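Why I will keep the spare wheel

When I ordered my new Dovinine in Genville, the seller told me that the spare wheel is an option now. In the standard car there is only a bottle of sealant and a small compressor. "Modern tires almost never fail," he said. I paid 569 for the wheel, and my friends laughed at me a little.

I think they are wrong. I drive from Genville to Iturra every second week, and 99 kilometers of this road have no garage. Sealant can close a small hole from a nail. It can do nothing for a cut in the side of the tire, and on our road the stones are sharp.

The makers say that a wheel is heavy and the car uses more fuel with it. I accept this. But the same car has a glass roof and electric seats, and I did not hear any complaint about their weight.

My neighbor Milagros Cisternas waited six hours for a tow truck outside Zarnmont in May, with two children in the back. Her car had done around 3,000 kilometers. She had the bottle, and it was useless.

I do not ask for the wheel to be free. I ask that the buyer hears about it before signing, and that every car has a place under the floor where it can fit.

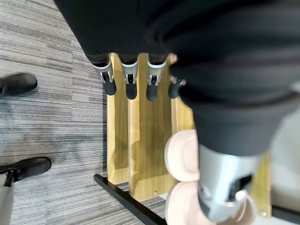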